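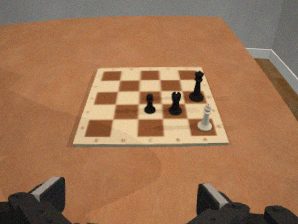 Oratile Botha
Features writer

Half past six and the kettle's already gone twice. Upstairs at the Ovbridge Institute, second door past the toilets, mind the step. Coats in a heap. Somebody has brought a lemon drizzle and somebody else has brought a worse lemon drizzle and both will be gone by eight.

Club night. The chess club has met here, or in the pub, or for one bad winter in the back of a carpet shop, for longer than any of its members can swear to. The oldest minute book starts halfway through a row about subscriptions. The first one is lost. Sándor Gál thinks it went in a skip with the old curtains.

Gál is 71, drove buses, learned the game from an uncle who cheated. "He moved pieces when I went for bread," he says. "So I learned to remember the position. Best teacher I had." He plays the same opening he played as a boy and loses with it a good deal. Won't change. Has been told.

I came to write about small clubs and why they're full again. The easy answer is the internet. Lockdown, phones, streamers, all that. And yes, half the people under 30 in this room started on a screen. But plenty of people start things on a screen and never leave the sofa, so that can't be the whole of it.

Gianni Messina is one who left the sofa. Twenty-six, works nights at the Tivel bakery, had played 3,000 games online before he ever shook hands over one. First evening here he lost to a retired dinner lady in under half an hour.

"I'd never had to look at the person," he says. "She hummed. I couldn't think. She was humming something off an advert."

He came back the next week. Brought earplugs, got told off, put them away. Now he hums too.

The money side, quickly. The club has 294 pounds in the bank as of last month and the room goes up again in December. Jacobus Adams, who does the books and most of the washing up, reckons they'll manage if the raffle holds. Subs haven't moved in years. He put a rise to the vote once and lost, and one of the votes against was his own. "I'd heard the arguments by then," he says.

They've asked the council. They've asked the brewery. Skelberg, the hardware people on the ring road, gave them shelves and a cheque and came to the summer match in a van with a horn on it, which people still bring up.

What do you get for your subs? A chair. A radiator that works on one side. Tea. A game against whoever's free, then usually another one, then twenty minutes of being shown where you went wrong by three people who dont agree with each other. This last bit is what everyone mentions when I ask. Not the winning. The going over it afterwards, pieces pushed back to where they were, hands all over the place, "no no, before that, the bishop was still home."

Karabo Du Plessis runs the beginners' corner. She didn't learn until she was 44. A neighbour taught her on a landing during a power cut, torch balanced on a fire extinguisher. Three lessons and she was hooked, then cross that she'd not been shown as a girl.

"My brothers had a set. It was just never for me, somehow. It lived on top of their wardrobe."

So her corner is for anyone. Last term that was a pair of sisters, a man getting over a hip operation, a vicar, and a lad who only wanted to know how the knight moved and then went home happy. She doesn't teach openings. First month is kings and pawns, nothing else. People moan. By the fifth week they've stopped moaning and started winning endings against members who've been here for decades, and then the decades people moan.

There's a league too, if you want it. Most do eventually. Away nights are a shared car and chips on the way home. The big fixture is Makhubela, who've beaten them every year bar 2 and are rather nice about it, thats the annoying part. Messina has a rating of 1,694 and would like it known that it was higher before Makhubela.

Nine o'clock. Cakes gone, as forecast. Gál is losing again, same opening, bishop stuck behind its own pawns, and there's a small crowd round him pulling faces. The vicar has just worked out stalemate and is furious about it. Adams goes round with the subs tin and I put in for a guest fee and then, because Du Plessis is looking at me, sit down in the corner and set up a king and some pawns.

Lost both. Back next week.

The club meets weekly in term time at the Ovbridge Institute, doors 6.15pm. Beginners welcome, first three visits free. Bring a mug.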